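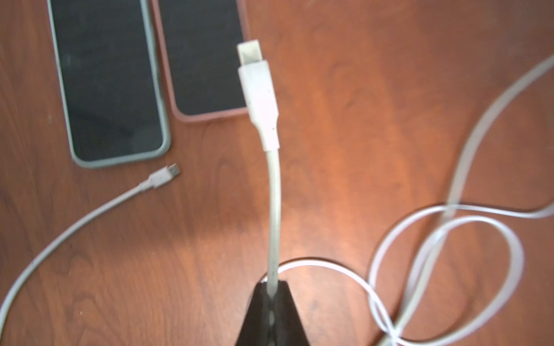

手首カメラの映像。上向きに保持したUSB-Cコネクタと、奥に並ぶ2台のスマートフォン。

遠隔操作デモ収録前点検表(ケーブル接続課題)
Benddale作業室/10月版

1. 非常停止:操作席と机側の両方で確認 … 良
コメント:反応が速い!操作席側は前回より押しやすい位置になりました。

2. 把持 … 良
コメント:グリッパがケーブルを下から挟み、端子は上向き。この姿勢だと差込口へ寄せる動きを教えやすく、操作していて本当に楽しいです。

3. 把持力:上限70%以下 … 良

4. 机上のケーブル … 要注意
コメント:右側の幅広の白ケーブルが輪になって重なり、グリッパの根元近くまで来ています。腕を下げる前に右へ寄せること。左の細い端子のケーブルはそのままで可。

5. 端末:画面消灯、ケース装着のまま … 良
コメント:緑がかった灰色とピンク系で見分けやすい!

6. 照明 … 可
コメント:机の中央が明るめ。白い端子の輪郭は見えるので続行。

7. 手添え教示への切替:4回試行 … 良
コメント:約2秒で切り替わります。待ち時間がぐっと減りました。

保存先:Cloduden 2090番フォルダ

コメント
・項目4、うちでも輪に指先を引っかけました。先に寄せるのは賛成です。
・把持力の上限、細い端子でも同じ値ですか?

関連項目
Datside 操作レバー点検表
Escobar 手首カメラ清掃手順
手添え教示の始業点検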